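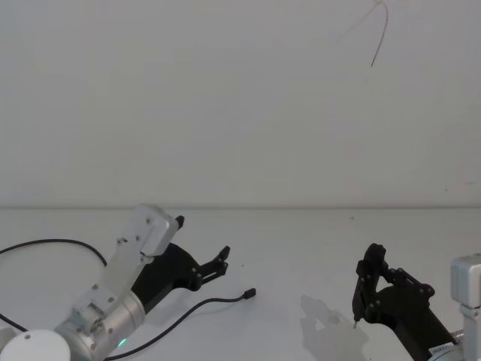 How often should a two-arm cell be stopped for a proper look, even when it's running fine? Once a week, at the same hour, for as long as it takes to touch every fastener and follow every cable from end to end.

Home Benches Columns Letters Archive

Filed under: Opinion / Shop Floor

Search this site Go

I hold this view with the zeal of a man who used to hold the other one. For years I believed in leaving a running machine alone. It seemed polite. The machine was busy, I was busy, and between us we had an understanding, which the machine broke one Friday by dropping its left gripper offline with 82 parts still to sort.

The fault log had 2941 entries in it. I read a good many of them. The log was sure about the time of everything and vague about the rest, like a relative describing a car accident. It suggested a communication timeout. It suggested it again. Li-hua Poon, who built our Plorasora cell and has never quite forgiven us for using it, walked over, wiggled one connector at the wrist, and the gripper came back. She didn't say anything. She went and got a zip tie.

That cost us an afternoon, and the zip tie came out of her own drawer.

So I'd like to make the case for the dull weekly stop, and mostly for the part of it that people skip, the cables. Everyone loves a joint. Joints have bearings and torque numbers and a nice sound when they're healthy. A cable is a black string that somebody ran in a hurry the day before the demo, and it goes on being yanked through the same bend until it gives up. On a small arm the cable to the gripper gets the worst of it: every wrist rotation is its problem. If I were allowed only one rule, it would be to move each arm by hand to the far end of its range with the power off and watch what the slack does. If it goes tight anywhere, it's too short. If it can loop over a finger, it's too long. I have seen one cable manage both.

Then the plugs. A bare plug left lying on a bench should be treated as a question. Where does it go? Did it come out by itself, or did someone take it out, and is that someone at lunch? At Garba, where I spent two years, we had a fine tradition of unlabeled connectors, all black, all the same size, all belonging to something important. You learned them the way you learn a neighborhood. Then the person who'd learned them took a job at Stevero and we spent most of August learning them again. Write on the cable. Both ends. A scrap of tape and a pen will beat anybody's memory, mine first.

Gripper screws come next, and here I part company with Rafail Fragkou, who is otherwise right about most things and lets you know it. Rafail says mark every pivot screw with a paint pen and check the marks by eye. If the line's still a line, move on. It's quick, I'll give him that. But a paint line tells you whether the head has turned, and it has no opinion on a bushing that's worn oval or a plate that's started to flex. Take hold of the fingers and rock them. Your hand will find play long before your eye does. We argued about this for 39 minutes by the wall clock, with the cell stopped the whole time, so I suppose the parts got a rest.

I'm also against the dashboard. The sales people at Drulero wanted 1275 dollars a year to tell us how our arms were feeling, with a colored circle for each joint. I don't doubt the circles. I only notice that a green light means the thing has power and thinks well of itself, and I've known colleagues like that. A motor can report perfect health while the bracket it's bolted to works loose a little every day.

The usual objection is time. We stop for half an hour, sometimes longer if Li-hua finds something, and she does like to find something. Managers see that half hour very clearly. They don't see the afternoon it saves, since an afternoon where the machine keeps running looks like any other, and there's no line for it on the sheet. I've tried explaining this upward. I was asked whether the check could be done while the arms were moving.

It could, I said, by somebody else.

Anyway, clear the table before you start. Take the parts out, take the fixtures out, put your coffee on another bench entirely. Do the left arm, then the right, always in that order, and write down what you touched. Rafail does right then left. His notes are very hard to read.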